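Frequently Asked Questions: Port Landing Declarations and the Gosham Inshore Register

The following answers are provided for vessel owners, skippers and first buyers who land or handle catch at Gosham. They do not replace the text of the Landing Rules, copies of which are held at the Register office.

Who must be entered in the Register?

Any commercial vessel that lands fish or shellfish at Gosham more than twice in a calendar year must be entered. Vessels used only for private angling are exempt, provided that no part of the catch is sold. The Register currently holds 959 entries, including vessels laid up for repair.

How do I submit a landing declaration?

Declarations may be submitted through the Ustel online form or on paper at the Register office. Paper forms must be signed by the skipper or by a person named in advance as the skipper's agent. A declaration sent by text message or left on the office telephone will not be accepted.

What is the deadline?

A declaration must reach the Register within 24 hours of landing. Where the landing takes place after 6 p.m. on a Saturday, the declaration may be submitted until noon on Monday. Live shellfish held in keep boxes are treated as landed on the day they leave the water for sale.

Is there a minimum quantity?

Landings under 100 pounds in total may be combined and reported once a week. This does not apply to lobster, which must be declared for every trip regardless of weight.

Which weight should I enter?

Enter the live weight. If the fish has been gutted or headed on board, use the conversion table printed on the back of the form and mark the box labeled "Processed." Estimated weights are permitted at the time of landing but must be corrected once the sales note has been issued. 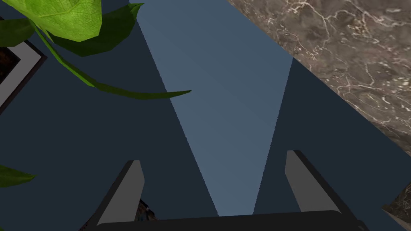

Simulated view of a gripper with its two fingers apart over a dark blue surface.

I sell directly to a restaurant. Do I need a sales note?

Yes. Direct sales are treated in the same way as auction sales. The buyer is responsible for issuing the note, and the skipper is responsible for keeping a copy for three years. Buyers who are not yet approved should write to Tatiana Brabec, Head of Buyer Approvals, before the first purchase.

What does registration cost?

The annual fee is $100 for each vessel. Fees are due in May and are not refunded if a vessel is sold during the year, although the entry may be transferred to the new owner at no charge. Transfer forms must be signed by both parties.

Who can see my data?

Individual declarations are confidential and are available only to Register staff and inspection officers. Totals by species are published each quarter. During the last reporting year the Register received 2980 declarations, and no figures were released for species landed by fewer than three vessels.

I made an error in my declaration. What should I do?

Errors may be corrected online within five days. After that period, please send a written request stating the vessel name, the date of landing and the figure to be changed. Requests are reviewed by Juraj Gajdoš, Data Officer. A correction made before an inspection has begun is not treated as an offense.

May I appeal a penalty?

An appeal must be made in writing within 30 days of the penalty notice. It will be heard by Clémence Fleury, Appeals Officer, who takes no part in inspections. The penalty is suspended until a decision has been issued. Appellants may attend in person or be represented.

Are the forms available in other languages?

Forms and guidance notes are available in English, Czech and French. For help in completing a form, contact Hedvika Tóth at the Register office, which is open from 8:30 a.m. to 4 p.m. on working days. Please bring the vessel's registration certificate.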